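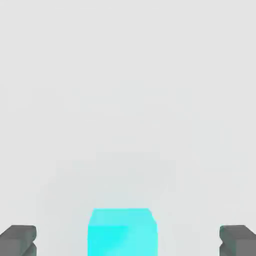

We started moving the returns bench at Ollbridge over to pick arms in May, and I said I'd post how it went for the people who work there. Short thread. The first weeks were all simulation. You sit at a screen and look down from the gripper at a plain grey surface, with a bright cyan cube between two open fingers, and you decide whether you'd close now or shift over first. In that view the cube is a touch nearer the left finger. You learn to notice that sort of thing.

Five of us from the bench did the sim training. I've packed returns for years and had never used anything like it. Kravets supplied the arms, Clovano wrote the course.

The course is 28 hours, paid, on shift. We had to ask for the "on shift" part. The first draft had us doing it at home.

What's changed day to day: less lifting, more watching. My shoulder is better. My eyes are worse by the end of a late.

One person now minds two arms. If an arm stops, a light comes on and you've got 90 seconds to sort it before the line backs up. Most stops are a bag folded over on itself.

We used to do some 300 parcels each on a good shift, and you could talk while you did it. The stations are further apart now -- that's the guarding -- so the talking has mostly gone. People bring it up at break more than they bring up the arms.

Pay: arm minders get 35p an hour extra. Those still on hand packing don't. That has caused more bother than anything else, and it's still being argued over.

No one's been let go so far. Two left and weren't replaced. I'd count that, management doesn't.

Brollell, the other site, gets the same kit next. If you're there, ask to see the rota before you agree to the training dates -- ours changed twice.

Happy to answer questions, though I'm on lates all week so it'll be slow.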